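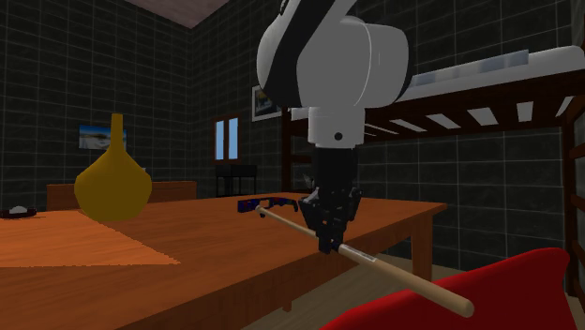
Gripper comparison, 2026-02-26. The Madedo and Vutow grippers get 100 simulated trials each on long, thin objects. The group looked at a hold on the light wooden stick, gripped just above the white band on its shaft and reaching out over the red armchair – a long overhang, and a fair test of finger force. Finger force stays at 80 percent for both.

The bat was discussed next. Grewal's controller settings will be used for all 4 approach angles.
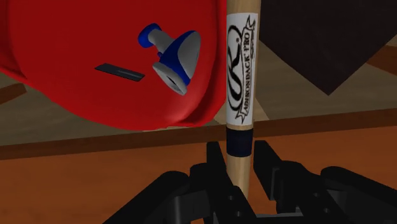
Do the wrist camera settings change between grippers? They stay the same for both, so the results can be compared.

Action: Darnusero to send the logs.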